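Sandwood Allotment Association
Minutes of the December meeting, held in the back room of the Crichton, Bodham
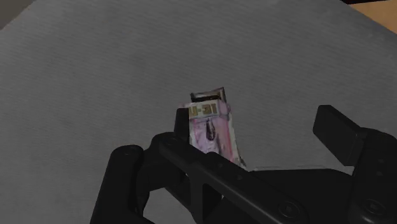 Present: Nga Nghiêm (chair), Ilir Kovačević, Thư Đỗ, Lâm Ung, and nine other plot holders.
Apologies: Ngân Cao.
Minutes written by Thư Đỗ.

The meeting was opened at 7.05 pm.

1. Minutes of the last meeting
They were accepted with one correction. Under item 4 it was written that the lower gate is locked at 8 pm. It should say 9 pm in summer and 6 pm in winter. Ilir asked that the same correction is made on the paper at the gate.

2. Water
The pipe along the east path was leaking again, near plot 14. Ilir has closed the valve, so the five plots after it have no water until the repair is finished. Two of these plot holders were present and said that for the winter it is not a problem, but they would like to have water again before March. Ilir has received one price from Jullex for a new length of pipe and two joints. He will ask for a second price and bring both to the next meeting.
Lâm asked if we can put a water tank beside the shed, to collect the rain from the roof. There was a long discussion about this. Some members think the roof is too small to be useful. Others said that even a half-full tank is better than carrying cans from the main tap. It was agreed that Lâm will measure the roof and the gutter.

3. Rents
The rent for a full plot stays the same next year. The rent for a half plot was not changed for a long time and it was proposed to raise it by £2. Voted: nine for, three against, one did not vote. The new rent starts with the next bill.
Four members have not yet paid for this year. Nga will write to them one more time – a friendly letter, not a warning.

4. Money
Ngân sent her figures by e-mail and Nga read them aloud. After the seed order and the insurance there is a little over £1,000 in the account. From this, £100 is kept for the lock and the hinges of the upper gate, as decided before. One member asked why the insurance became more expensive. Nga did not know the answer and will ask Ngân.

5. Compost and bonfires
There were two complaints from the houses in the lane about smoke. The rule was read again: no fires before dusk, and no fires at all from May to September. It was said that wet leaves were burned, and these make the most smoke. Please bring leaves to the open heap behind the shed instead.
The heap should not receive potato plants with blight, bindweed roots or cooked food. Somebody has put cooked rice there, and after this rats were seen. Lâm will turn the heap in the next weeks and would be glad of help, any morning.

6. Waiting list
There are 14 names on the list. Plot 22 becomes free in January and will be divided in two halves. The first two persons on the list will be asked if they accept a half plot. If they say no, they keep their place.

7. Seed swap
It will be in February, in the same room as last year. Thư will book it and make the poster. Members are asked to write the name and the year on every envelope – last time there were many beans that no person could name. Tea will be offered, cakes are welcome.

8. Other matters
The wheelbarrow with the green handle is missing since October. Whoever has borrowed it, please bring it back to the shed.
Ilir reminded that the path between plots 8 and 9 must be wide enough for a barrow, and the raspberries there need cutting.

The meeting was closed at 8.40 pm. The next meeting is in January, same place, 7 pm.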